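Looking After Shared Equipment: Cords and Cables

Members who use the Honley workroom will be aware that small electrical items change hands often during the day. Since December I have kept notes on how these items are stored, and most of the wear I record is to the cord.

Two items receive particular attention in this post — the desk lamp and the hair dryer.

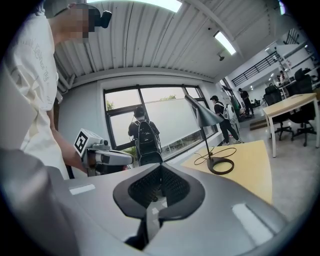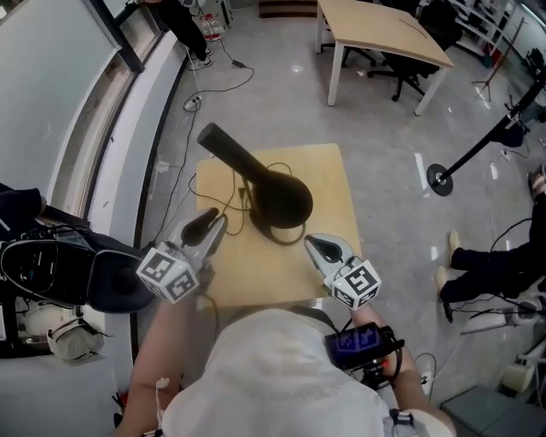
The gray lamp on the yellow table and the black hair dryer on its wooden board both have black cords.

Recommended Practice

Allow a dryer to cool for 12 minutes before putting it away. Coil the cord in wide loops and secure it with a fabric tie. Do not wind it around the body of the appliance, as this strains the point where the cord enters the handle.

Lamp cords should be kept clear of table edges. Siu-fong Kong has placed 9 spare ties in the supply drawer, and members are welcome to take them as needed. Damaged cords should be reported to Hsin-yi Liao before the item is used again.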